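4.2 Lap-time consistency during the two-day test

Sessions were held at the Guerra circuit on two consecutive days in April. Three riders took part, all on the same model of 600-class motorcycle and all using rear tires from a single production batch. Timing loops at the start line and at three points on the lap recorded sector times to the nearest thousandth of a second. After the removal of in-laps, out-laps and laps affected by yellow flags, 764 laps remained for analysis.

Each stint began with a full warm-up cycle. Tire blankets were left on until the carcass temperature had been stable for 300 seconds, and the rider left pit lane within one minute of their removal. Stints that missed this window were repeated later in the same session. Fuel load was reset before every run, so the change in mass over a stint was the same for all three riders. 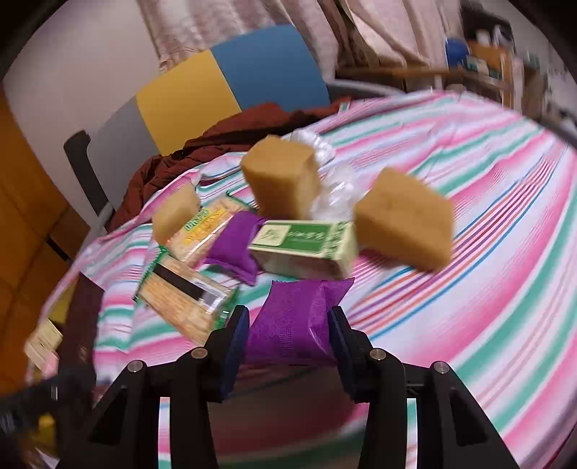 Why was sector time used in place of full lap time as the main measure? A full lap combines sections where the tire is loaded in very different ways, and a loss in the long right-hand turns of sector 2 can be hidden by a tow on the main straight. Sector times keep these effects apart.

Drop-off was defined as the slope of sector time against lap number, fitted by least squares from the third flying lap onward. The first two flying laps were left out of the fit for every rider. Pimentel and Khunthong (Section 2) used a single slope per stint; we fitted one slope per sector, at the cost of wider confidence intervals in sector 1, where few laps were free of traffic.

Two rear suspension settings were compared. The Tomon setting used a softer spring with more rebound damping, and the Jaso setting used a stiffer spring with the preload reduced to match static sag. Riders were told that a change had been made but were not told which one. Data were logged at 200 Hz and aligned with the timing loops using the Proltness software, version 3.

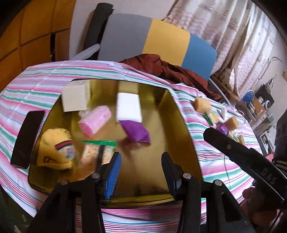 Figure 3. Items on tray, striped cloth beneath.

Drop-off was greatest in sector 2 for all riders and under both settings. The Tomon setting gave a smaller slope there, but its opening laps were slower - the two effects canceled over short stints. In sector 3, which contains the two heavy braking zones, the difference between settings was within the error of the fit. Rider B showed a steeper slope on the second day than on the first with either setting. Track temperature was higher on that day, and the present data do not allow the two factors to be separated.

Lap-to-lap scatter was treated as a separate quantity, computed from the residuals of the fit. It did not follow the slope. The rider with the lowest drop-off also had the widest scatter, mainly from late braking into the first turn of sector 3. Gusting wind was noted in the session log on the second afternoon, and those stints were kept in the data set but given half weight.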